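4 min read
12 shares | 3 comments

Parmont Countertop Oven: User Guide
Section 6: Warming and Crisping Bread and Pastry

Revised 2022-01-23 by Jennylyn Cruzado

Read Section 2 (Placing the Oven) and Section 3 (First Heating) before you use the Warm program. The oven must have completed its first heating with no food inside.

6.1 Before you start

1. Check that the crumb tray is fully pushed in. The oven will not start a program if the tray is out.
2. Slide the wire rack into the middle slot. Use the lower slot only for tall loaves.
3. Turn the left dial to WARM. The display shows the last time you used.
4. Press the right dial once to change the time, then turn it. Press again to confirm.

Note: On ovens sold with the Hermont timer module, the time is set with the two arrow keys. All other steps are the same.

CAUTION: The glass door and the top panel get hot on every program, including WARM. Keep towels, paper bags and plastic wrap away from the oven while it is on.

6.2 Warming plain pastry

1. Let the oven preheat until the light next to the dial stops blinking.
2. Place the pastry directly on the rack, with a gap between the pieces. Do not stack.
3. Set the time. Start with 4 minutes for pastry kept at room temperature.
4. When the oven beeps, open the door fully and let the steam out before you reach in.
5. Lift the pastry out with tongs or an oven mitt and leave it on a cooling rack for two minutes.

Large pieces may need one more minute. Add time in single minutes and check through the glass. Thin edges and tips brown first.

Note: Pastry with icing or a sugar glaze should be warmed on the baking pan, lined with parchment rated for 400°F or higher. Melted sugar on the heating elements will smoke the next time the oven is used.

6.3 Warming from frozen

1. Do not preheat.
2. Set the left dial to WARM and the time to 13 minutes.
3. Place the pastry on the rack and close the door.
4. Halfway through, turn the rack front to back.

CAUTION: Do not warm frozen filled pastry with this program. The filling can stay cold in the middle after the outside is brown. Use BAKE and follow the directions on the package.

6.4 Crisping bread

1. Set the left dial to CRISP.
2. For rolls and half loaves, set the time to 3 minutes. For a whole loaf, set it to 6 minutes.
3. Place the bread cut side up.

The fan runs faster on this program and is louder. It keeps running after the beep for up to 70 seconds. Do not unplug the oven until it stops.

6.5 After use

Let the oven cool for 40 minutes before removing the crumb tray. Wash the tray by hand and dry it completely. See Section 9 for cleaning the door glass.

If the display shows E4, the tray is not seated. Pull it out, clear any crumbs from the rails and push it back in. If the code stays on, see Section 11.

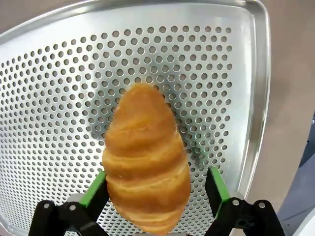 Fig. 6-1. Croissant with a golden-brown crust.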